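Okay, picking up where we left off with display type. I promised I'd get to letter spacing before the break and then I talked about Drukier's shop signs for most of the hour, so these notes fill the gap (sorry!).

Spacing by measurement doesn't work. If you put the same gap between every pair of capitals, an A next to a V looks miles apart and an H next to an I looks jammed. What you want is even-looking space, and for that you have to squint. I still turn my layouts upside down so I stop reading the word and just see shapes.

Start with the straight-sided pairs, get those comfortable, then bring the round and slanted ones in closer. An I is the one my students always crowd, poor skinny thing. Give it room.

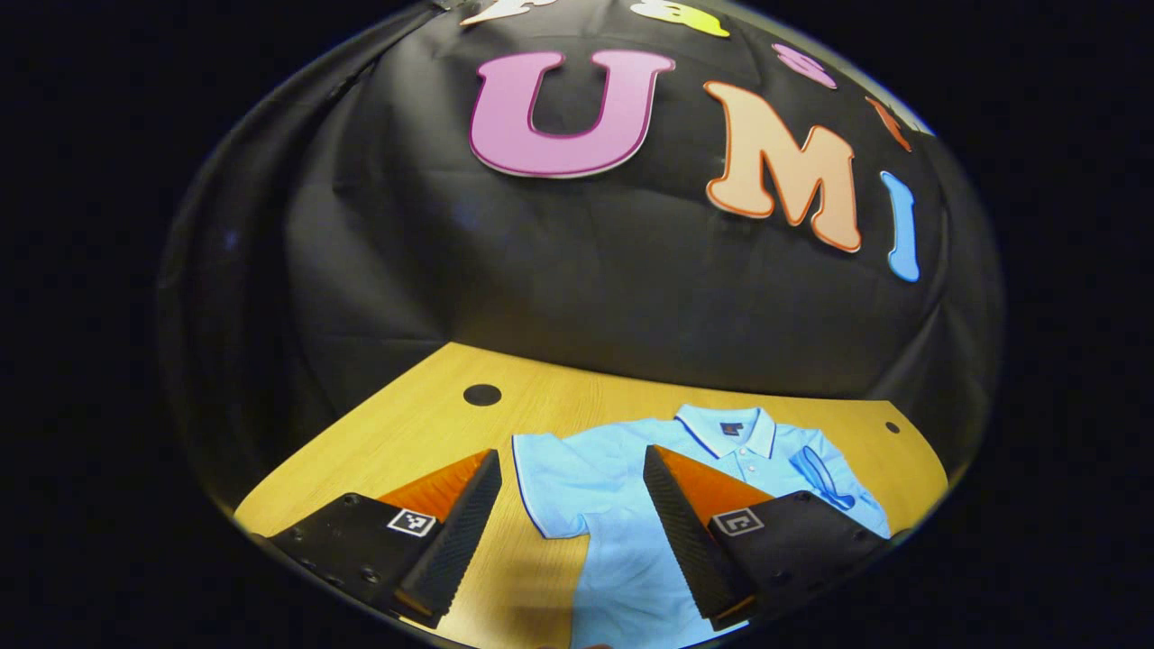 Page last changed: 8 March 2022

Big letters on a wall or a cloth are harder than letters on paper, because people see them from the side too. Outlines make it worse, or at least fussier. An outline adds width to the letter, so space from the outside of the outline and ignore the fill. Yuto Yokoyama asked whether color matters and yes, I think it does a bit. A strong pink looks heavier to me than a pale blue at the same size, and I'll nudge things to suit.

For the homework, set the word TREMICO in capitals, 5 different ways, by hand, on plain paper. No rulers between the letters please. Then pick your favorite and write me a short paragraph on the R and the E, and what you did about that C and O at the end. Chapter 14 of the Vasilakis reader helps, especially the bit on page 113.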